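WOOD SURFACES IN THE STUDIO AND THE HOME
Unit 4 handout: Reading Grain on Light-Colored Tabletops

Course materials, Pleseo School of Furniture Care. Bring this handout to the June bench session.

4.1 Purpose of the unit

Students completing Unit 4 are expected to describe the surface of a finished tabletop in writing, using the vocabulary adopted in Unit 2, before any cleaning or refinishing is proposed. A written description is required for every piece entered in the Wike log. The log currently holds 1,349 entries, of which 453 concern tables and desks.

Light-colored woods are treated separately from walnut, cherry and the darker oaks. Their growth lines are often low in contrast, and a reading taken under a single lamp can miss them entirely. Students should examine the surface from at least two sides of the table and note the position of the light each time.

4.2 Terms

Growth line: the darker stripe between two broader, paler bands.
Figure: the overall pattern the growth lines make on the face of a board.
Cathedral: a figure in which the lines rise into a rounded or pointed arch.
Straight grain: lines running side by side with little change in direction.
Wavy grain: lines that bend one way and then the other along their length.
Sheen: the amount of light returned by the finish, recorded as matte, semi-matte, satin or gloss.

4.3 Wavy grain

A wave in the grain is recorded by its direction and its place on the board. The entry should state where the lines dip, where they rise again, and whether the spacing between them changes. Color is entered last. Words such as "nice" or "warm" are not accepted in the log.
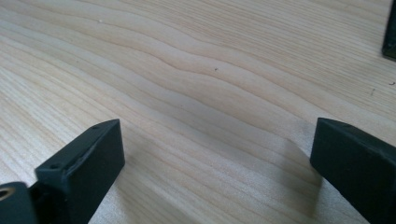
Figure 4-1. Wavy grain on a pale wooden surface. Note the closer spacing of the lines toward the top.

Reflected light is the most common source of error in this exercise. Where the finish returns light to the viewer, the grain appears to fade, and students frequently record the area as worn. Move to the other side of the table and look again before writing "wear" or "loss of finish" on the form.

4.4 Cathedral figure and straight grain on one surface
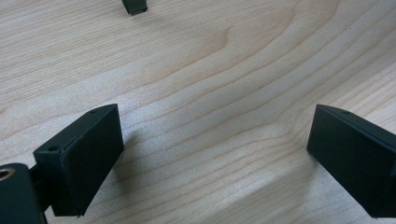 Identification of species from the face grain alone is not permitted in this course. Students may enter a probable species in pencil, followed by a question mark, and must leave the ink field blank until the end grain has been examined. A broad rounded arc with closely spaced parallel lines below it, as on the tabletop in Figure 4-2, suggests sliced hardwood, and maple and birch are both reasonable pencil entries. The log entry should give the arc and the parallel lines a line each.

4.5 Bench exercise

Each student will be assigned one table in the Masa room. Work in the following order.

Wipe the surface with a dry cotton cloth.
Draw the main growth lines on the Cekel grid sheet.
Mark any area of glare with diagonal hatching.
Record the sheen.
Write the description, not exceeding 400 words.

Sample entry 181 is available at the front desk for comparison. Grid sheets are to be handed in with the written description.

Reading for the next unit: Chapter 5, Water Marks and Heat Marks.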